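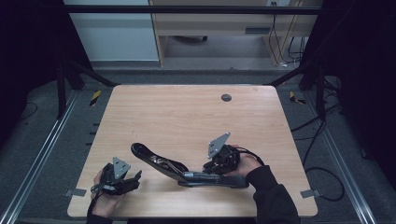
November
By Wanda Górecki

The new tables are in! If you haven't been up to the first floor at Gustholm since the old ones went, do go, because the whole room feels different. I've been in three times this week and only one of those visits had any real purpose (I was looking for my glasses).

Those of you who remember the old tables will know what we were putting up with. They were dark and sticky and they had a seam down the middle that swallowed small screws, needles and, once, most of a packet of sequins. Whatever you dropped on them you found by touch. The new tops are a lovely pale wood with a very fine grain, somewhere in the birch or maple family to my eye, and small dark things show up on them straight away. I watched a man at the Friday repair table pick up a watch screw on his first go and look quite startled.

The tops came from Pawlak, who had them left over from a bigger order and let us have them for £130 each, delivered. We took four. I had been budgeting for a good deal more than that, so there's a bit left in the pot for lamps, and I would love to hear what people want. Clamp-on or free-standing? Warm light or white? The model makers and the sewing group have already given me opposite answers.

My favourite thing is the cable hole. It's a round dark grommet set into the wood towards the far edge, a little to the right of the middle, and it means a lead can go down through the table and out of the way of your elbows. I know it's a small thing to be so pleased about! But anyone who has had a soldering iron pulled off a bench by its own flex will understand. Please use it. If your plug won't fit through, Foltitier do a slim extension lead that will, and there's one in the top drawer by the door.

Do look out for the little grey metal brackets at the near corners as well. They stick out slightly, and I've already caught a cardigan on one — my own fault for leaning. Please leave them as they are, even if you have a spanner in your pocket and feel helpful. If a top ever seems to shift, leave me a note and I'll see to it.

A few house rules, all short. Mats down for cutting, please, and that includes "just one quick cut". Mugs go on the windowsill. Glue should come off with a damp cloth if you catch it early, and if you don't catch it early, come and tell me before you reach for a scraper. We have a tin of Rerkton polish on order and I'd like to try it on an offcut before it goes near the real thing.

The room is open from 10 on Fridays as before, and you can book a table for the morning on the sheet by the stairs. The one nearest the window is going fast — I have my name down for it next week and I'm not swapping.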